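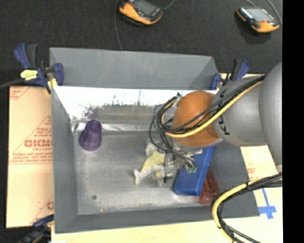

Kamala Suvarna asked whether the bin picking set will make any sense to people who weren't at the open day, and whether a visitor could use it at home without owning an arm. Yes to both, I hope, and her question is the reason this README has grown so much longer than the one we handed round on paper.

Filed under: Open Days, Robotics, Data Notes

30 June 2021 | by Divya Kurian

Print this page | E-mail this page

# Jallireck Bin Picking: Open Day Set

Thank you to everyone who came to see us at Plesham. It was a lovely, noisy afternoon, and we had far more visitors at the bin than we had planned for, which meant a good deal of shuffling along so that the smaller ones could get to the front.

## What the demonstration was

One arm, one grey metal bin, and a changing handful of everyday things and toys – a purple cup, a toy dolphin and so on. The arm reaches in, tries to take hold of something, and we write down how it went. Visitors were invited to choose what went in next and where it should lie, and I must say they were much crueller about it than we ever are. Anything pushed close to a wall or leaning against its neighbour was a great favourite.

The bin is held by clamps at its rim. Please do the same if you build your own, as Mirsad Golob spent most of December chasing errors that came down to a bin creeping across the table.

## What is in the set

- 60 attempts, each in its own folder
- a still from the fixed camera for every attempt
- a short text note, typed up by Sneha Kaushik from our paper sheets
- 2 folders marked "practice", from before the doors opened

Attempts are spread over 8 rounds, and the objects were changed between rounds. Visitors' names were never written down.

## Things to be aware of

The bare metal is shiny and can wash out to white in places. It also throws back the colour of whatever stands near it, so a simple colour mask may well find a second, fainter cup. We have left the pictures as they came – a cleaned-up version would be of little use to anyone working on exactly that trouble.

The cables on the arm hang near the tool and can hide part of it, and the gripper can hide a good part of the object too. Where we couldn't agree what to call a result, the note says "unsure". There are 5 of those.

## Using it

You are welcome to use the set for teaching or study. Please mention Jallireck and the Plesham open day if you show it to others. Corrections to the notes should go to Sneha, with the folder number in the subject line.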